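Nimari grip-release fault

The Nimari grip-release fault is a failure mode of the Nimari, a gripper tool made by Urov for handling knit and mesh goods. A finger link keeps its closing force after the release command, so that fabric stays pinned when the controller reports the jaws open. It was first described by Raluca Pîrvu at the Estance test site, in a report dated Wed 2 September. The finger links are black, with brass eyelets set near their upper ends.
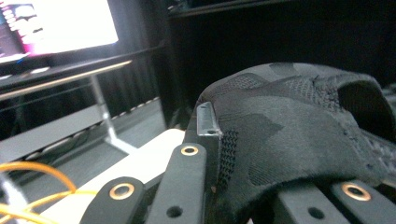
What causes the links to stay closed after a release command?
Wear in the pivot bushing lets the link tilt on its pin and bind, and the position sensor, mounted on the drive side, still registers full travel.

Pîrvu's report listed 40 test cycles with soft black fabric items, of which 7 ended in a false release. In 3 of these the material tore along a seam when the arm withdrew. Stiff goods were not affected. The fault is treated as a safety matter, as an operator who trusts the open signal may reach between links that are still under load.

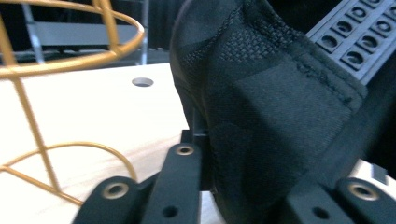
Black fabric item between the gripper fingers, with mesh panel and stitched seam.

Urov issued a revised bushing in October and lowered the closing force limit by 5 newtons. The Hakim controller now compares motor current with link position before it reports a release. Older units without the current check remain in use.

See also: End effector; Pinch point; Sensor fault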